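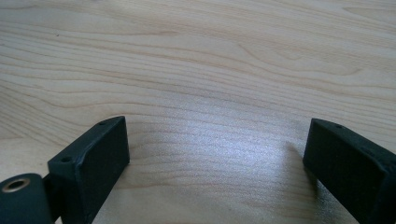 Ľubica Gajdoš contesta que el lavavajillas sigue parándose a mitad del programa largo y que ya ha limpiado el filtro, tal como se le pidió. Añade que el código de la pantalla es ahora E4, cuando antes no salía ninguno.

**Aparato:** Lavavajillas Brakby 600, integrado
**Instalador:** Lysenko
**Estado:** abierto
**Prioridad:** normal

## Lunes, 2 de septiembre

Apertura por teléfono. El programa Eco arranca, toma agua y lava con normalidad. Se detiene a los 36 minutos con la cuba a medio llenar. No pita. Al abrir y cerrar la puerta no continúa, hay que cancelar y entonces desagua bien.

Se pide a la clienta:

- limpiar el filtro cilíndrico y la malla de debajo
- comprobar que el tubo de desagüe no está doblado detrás del zócalo
- repetir con el programa rápido

## Segunda entrada

Respuesta de la clienta (la del principio del tique, que el sistema coloca arriba). El rápido termina sin fallo. El tubo no lo ha podido ver porque el zócalo va atornillado y no tiene la llave.

E4 en esta serie es temperatura no alcanzada. Encaja con que el rápido acabe, ya que lava casi en frío y no llega a exigir la resistencia. Se descarta de momento el desagüe.

Pregunta también si puede seguir usándolo. Se le dice que sí, solo con el rápido.

## Visita

Se retira el zócalo. Tubo correcto.

Mediciones con el aparato desenchufado:

| Punto | Resultado |
|---|---|
| Resistencia | continuidad correcta |
| Sonda NTC | lectura inestable al mover el conector |
| Relé de la placa | sin marcas |

El conector de la sonda tiene 2 pines y uno baila. Se aprieta el terminal y se fija el cable con una brida para que no tire. Prueba con Eco: pasa del punto donde se paraba y llega a secado. No se cambia ninguna pieza.

Nota para almacén: la sonda de recambio la sirve Drastoren, no Pukerard. En la ficha estaba al revés y ya está corregido. Queda pedida una por si vuelve el fallo.

## Seguimiento

La clienta informa de cuatro lavados completos en Eco. Sin código. Dice que los vasos salen con algo de velo blanco, cosa que no había comentado antes. Se le indica rellenar la sal y subir un punto el ajuste de dureza en el menú.

El velo se anota aparte, no corresponde a esta avería. El tique pasa a «en observación» hasta noviembre y la sonda se queda reservada a su nombre.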